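Speaker notes: "The Receipt Is Longer Than the Groceries"
Felicja Wasilewska, Taditz Public Library, upstairs room, 3 July 2026

Opening. Wait for the chairs to stop scraping. Say hello, say thank you for coming out to hear a grown woman talk about store loyalty programs. Ask who has a Meltberg card. Ask who has two. Don't ask who has three, they'll come up to me at the end anyway.

Start with the dish soap story. In March I drove across town to the Meltberg to use a coupon on a bottle of dish soap. I saved a dollar. I also came home with a patio lantern and a ham. I do not have a patio. Pause here. If nobody laughs, move on quickly to the ham.

Point of the story: the store did not lose a dollar on me. The coupon was the price of getting me in the door, and it was cheap at that. Everything I have to say tonight is about using the coupon without buying the lantern.

First section, the rewards points. Meltberg points expire after six weeks. This is printed on the back of the card in a size of type normally used for medicine warnings. They only turn into money in blocks, so you can be sitting on a heap of points worth exactly nothing. Read out my balance from the handout. Sigh.

What I do: I keep one line on the fridge with the points total and the date they die. When I have a full block I spend it that week, on something dull. Coffee filters, rice. Points spent on a treat tend to bring a second treat along for company.

Mention that points are figured after coupons at Meltberg and before coupons at Bhat. So if you're buying something expensive with a big coupon, Bhat gives you more points for it, as long as the shelf price is the same. It usually isn't. Bring both flyers and hold them up. (Flyers are in the green bag. Do not forget the green bag.)

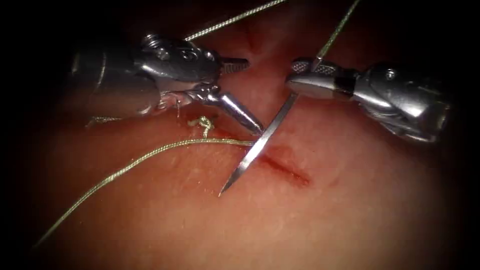

Second section, clipping. The old paper kind still exists, and I'm fond of it. The paper inserts have coupons that never make it to the app, and the people who design them like to put the bar code right up against the fold. Lose a corner of the bar code and the register refuses it, and then you're having a conversation with the manager. My kitchen scissors have butter on them and I clip in front of the TV, so my edges look like something a goat did. I'd like a pair of those instruments on the screen, one coming in from each side, with a fine serrated grip on the upper jaw of the left one. I could get a yogurt coupon out in one piece. Until then, cut wide, leave the white border on, and trim at the table if you must.

File by expiration date. I used to file by aisle and it looked wonderful, and I threw out a whole envelope of dead cereal coupons every month. Now there are two envelopes, this week and later. When later gets fat I go through it with a drink.

Third section, stacking. Go slowly, this is where I lost the back row last time. One manufacturer coupon per item. One store coupon per item. Those two can usually go together. Two manufacturer coupons on one item can't, even if one is paper and one is on your phone and you have an honest face.

Work the example on the board. Femell shampoo, shelf price eight dollars. Store sale takes it down to six. Manufacturer coupon, a dollar off. Store coupon, another dollar off. Four dollars at the register. Somebody will say the plain store-brand bottle is three fifty every day of the year. Yes. Let them have it, they're right, and it gets me to the next part.

Fourth section, the price book. A cheap notebook, one page for each thing you really buy. Mine has 14 pages in use and I don't miss the others. Write the store, the size, and the lowest price you've seen. "Buy 10 for $10" goes in as one dollar each, and check the tag, at Meltberg you can buy a single one at that price and at Bhat you have to take the lot. I learned this with canned beets. We are still eating beets.

Questions. Someone will ask about rain checks: yes, ask at the service desk, get it in writing, and find out whether it has an end date. Someone will ask about the gas discount. I don't know. I've read that page of the website twice and I still don't know.

Leave the sign-up sheet for the insert swap by the door. Take the pen back.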